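Teaching a Two-Arm Robot to Arrange Stems in a Vase by Remote Control 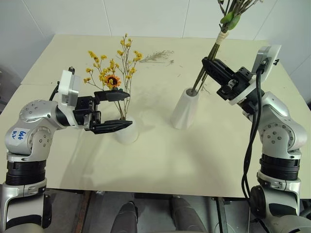
Both arms at the vases, with the right gripper holding the tied bundle.

This page is for the people who will record demonstrations on the flower task at Holdale. I wrote it after my first month of recording, when I had made most of the mistakes by myself. It supposes that you already know how to switch on the arms and how to log in to Elluvum, the program we use for saving the takes. If you don't, please read the startup page first and come back.

The task in one sentence: each arm takes dried stems and brings them into a vase, and at the end both vases stand upright with their stems inside. For a person this is one minute of easy work. With two grippers it is slow, and the first evening I needed a long break after every few takes.

What you need

Two vases. We use a short smooth one and a taller one with flat faces. Both are white.
Dried stems. The branching ones with small yellow blossoms are good for the left side.
One bundle of stems, tied with a band of pale material.
The pair of leader arms, which you hold in your hands.
A soft brush for cleaning the table.
The task sheet, printed, where you can see it without turning your body.

Preparing the table

Clean the table with the brush before you begin. Dried plants lose small pieces all the time, and by the middle of a session there will be crumbs again. A few crumbs are no problem and you do not need to stop for them. A whole sprig which falls in the middle of the table is a different matter. If it lies far from the vases, leave it and continue. If it lies in the path of a gripper, finish the take, mark it, and pick up the sprig before the next one.

Put the vases between the arms, the short one toward the left arm and the tall one toward the right. Do not measure the position. We want the vases to be in a little different place each time, so move them by the width of two or three fingers between takes. In my first week I put them every time on the same spot with a pencil mark, and the trained model could only find the vase when it was on my pencil mark. All those takes had to be done again.

Check that each arm can reach over its vase and also down to the opening. Move the leader arm through the whole path one time with recording off. If the elbow comes to its limit before the gripper is at the vase, bring the vase closer.

Look also at the cables at the wrists. They must have enough slack for the wrist to turn, but when the arm goes low a loop of cable can come down to the table and pull a light object with it. I lost a nice take in this way.

Holding the leader arms

Sit or stand so that your elbows are free. Your hands should not squeeze. The trigger for the gripper needs only a light pressure, and if you press hard your whole hand shakes, and the follower arm copies the shaking faithfully.

Before the first take, open and close both grippers 3 times, slowly. Then hold them half open for a moment. This helps your fingers remember how much trigger gives how much opening.

Recording one take

Step 1. Bring both arms to the rest position and wait until Elluvum shows the green line. Start the recording with the foot pedal.

Step 2. Move the right arm first. Come to the bundle from the side, with the gripper open, and close it on the stems just below the tie. The tie keeps the stems together there, and the gripper has something firm to hold. If you grip high above the tie, in the thin twigs, they bend and the bundle turns around in the fingers.

Step 3. Lift the bundle until the lower ends are higher than the vase. Bring it over the opening with a slant. A slant is easier than straight down, as the first ends can go in at one side and the others follow along the wall of the vase.

Step 4. Lower slowly. The ends like to spread when they come near the opening. When one stem stays outside, go up a little, turn the wrist a little, and try again. Do not push. The tall vase is light and it will tilt when the stems press on the edge from inside.

Step 5. If the vase tilts, do not open the gripper. Keep holding the bundle, and with it bring the vase back slowly to its base. When you open the gripper too early the vase can fall with everything in it. A take where you rescued the vase in a calm way is a good take and we want to keep it.

Step 6. Now the left arm. Open the gripper wide and approach the short arrangement low, with the fingers close to the rim of the vase. The stems come together near the mouth, so the fingers need to take in only a narrow group there. Higher up the branches spread, and you will catch blossoms.

Step 7. Close gently, make the small correction that the task sheet asks for (straighten, turn, or lift and put back), and open again. After opening, wait one second. Then go back by the same way you came. If you leave upward, a finger often catches a branch and takes the arrangement along.

Step 8. Bring both arms to rest and press the pedal. Write good, usable or bad in the note field.

One good take is nearly 77 seconds long when you have some practice. At the beginning mine were double of this. Please do not try to be quick. The model learns also your hurry, and a fast arm beside a light vase gives a broken vase.

Using both arms in the same moment

The task sheet allows to move the two arms together from step 6, and later you should do it, because the takes become more natural. But for your first 20 takes please keep one arm still while the other works. The still arm should stay near its own vase with the gripper in a quiet position. If you forget about it, your hand sinks slowly while you look at the other side, and the arm sinks too.

When you are ready for both, look at the gripper that is closer to the stems. Your eyes can follow only one. I change my look at each stop, and I make the stops on purpose.

Which takes to keep

Keep a take when the stems end in the vase, also if it was not beautiful. Keep a take with a mistake and a correction. Small slips are useful for training, as long as you repaired them with the arms.

Throw away a take when you touched something with your own hand, when a vase fell, when an arm stopped with an error, or when you stood still for a long time thinking. For the last one I was not sure at first, so I kept some. The robot then learned to stop over the vase and wait, exactly like me.

For takes marked usable, write a few words about what happened. "Stem outside, second try" is enough. In September we changed the note field, and the old short codes are no longer accepted.

Problems I had often

The bundle slips down in the fingers.
You are gripping on a round stem at the outside. Open, go deeper so that the stems are well between the fingers, and close again.

A blossom breaks off.
The gripper was too high or moved sideways while closing. Remove the blossom between takes. When an arrangement has become too thin, replace it. One set of dried stems lives for two or three sessions with me.

The vase moves with the gripper when going back.
A finger is touching the rim. Open a bit more before you move, and check the height of the lower finger.

The left hand does what the right hand should do.
Take a rest. There is no better advice for this. I stop after every 12 takes, and I drink something and look out of the window.

The follower arm feels late.
Save what you have, restart the Okard control box, and make one test movement without recording. Do not try to get used to the delay.

At the end of the session

Open both grippers and take out any stem that is still between the fingers. Bring the arms to the parking position with the button and not by hand. Put the stems in the flat box marked Georgiou, lying down, with the tied bundle on top so that it does not crush the yellow ones. Clean the table. Then check in Elluvum that the number of saved takes is the same as on your paper list, and upload before you switch off the computer, since unsent takes stay only on that one machine.

If something on this page is not clear, write it in the comments under the task and I will correct the text. The page for the second part, cutting the stems to length, is not ready yet.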